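The Knob That Ate My October

I went into Stirow Salvage for a shelf bracket. I want that on the record, since my husband still tells people I went in there to ruin the fall. The bracket was $5, and next to the register sat a cookie tin full of old glass-like drawer knobs, and I'm only human!

I bought one. Just the one, to see. By suppertime it was screwed into the little built-in by the back hall, and by bedtime I'd decided that every other pull in the house was an insult.

If you've never lived in one of the old mill houses up on Begay Street, let me explain about built-ins. The builders stuck them everywhere. There's a cupboard under the stairs, a cupboard over the cupboard under the stairs, and a drawer in our bathroom so shallow it holds combs and nothing else (I've tried). All told we have 65 doors and drawers, and when we moved in they'd been painted so many times that a third of them wouldn't open without a butter knife.

So I started going around with a scraper and a can of white trim paint. My rule was to leave the big surfaces dark and only brighten the edges. My sister thinks this is nuts. She'd paint the whole place white, ceiling to baseboard, and she may be right about the hallway in winter, when it gets gloomy by four. But I love that deep brown. It makes a skinny white strip look crisp as a shirt collar, and it hides fingerprints like you wouldn't believe.

The paint was from Kustia, their semi-gloss, and it took 3 coats because I got impatient and skipped the primer. Don't skip the primer. I also learned to take the hardware off first, after spending a whole evening picking dried paint out of a knob with a toothpick.
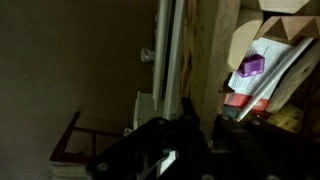
Faceted knob, white trim and plenty of dark brown.

Then there's the matter of mixing. The woman at Zornach Hardware told me a matched set looks tidier, and I nodded and went straight back to the cookie tin. Faceted ones, round pale ones, a couple that are frankly ugly. I like reaching for a drawer and knowing by feel which one I've got hold of, especially at night when I'm hunting for the flashlight.

I'm through the downstairs now. The upstairs linen closet is next, and its door has swelled shut again, so I'll be needing the butter knife. The shelf bracket is still in its paper bag on top of the fridge.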